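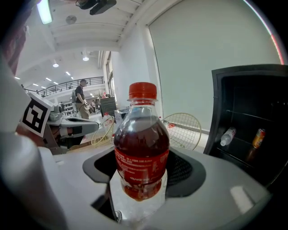 How much room do you need to practice stance and motion at home?

Enough to take two full steps in any direction without touching a wall. A garage or a cleared living room will do.

Stance and Motion Drills for Wrestlers at Home
Clasness Wrestling Club, January 16, 2023

Start with your feet a little wider than your shoulders and one foot slightly ahead. Bend at the knees and hips, keep your back flat, and hold your elbows in close. Your head stays up. Your hands go in front of you, palms facing in.

Hold that for 30 seconds. Then move: forward, back, left, right. Take short steps and don't let your feet cross or come together. Work for 5 minutes and rest for one.

Next, add level changes. Every fourth or fifth step, drop your hips a few inches and come back up. Bend your legs to get there and keep your chest from falling forward.
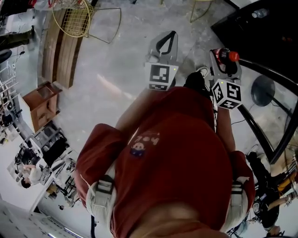
A reader from the Kalura club wrote that the level changes made her thighs give out halfway through, and asked if she could split the round in two. That's fine. Add time back a minute per week.

Sprawls come last. From your stance, throw both legs back, land with your hips low, and circle back up to your feet. Do 13 of them at an easy pace.
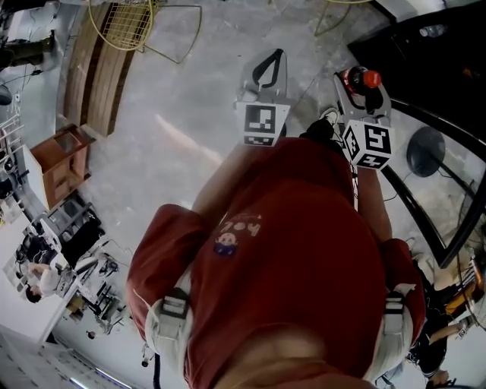

Sprawls are hard on the knees and hips, and the surface matters more here than in any other drill. We use the old Myklebust mats at the club, and two of those side by side give you plenty of space. Stance and footwork are all right on a gray concrete floor like the one in the photo, as long as you have shoes on. Save the sprawls for a mat or thick grass.

Newer wrestlers should get the feet right before adding speed. Film one round from the side and check your back.
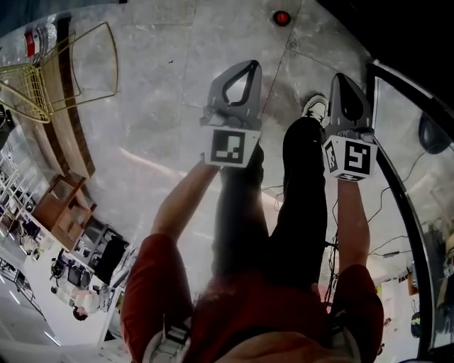
How many days a week should you do this?

Three days is plenty during the season, on top of regular practice. From May on you can go to four. The whole routine takes 17 minutes with rest.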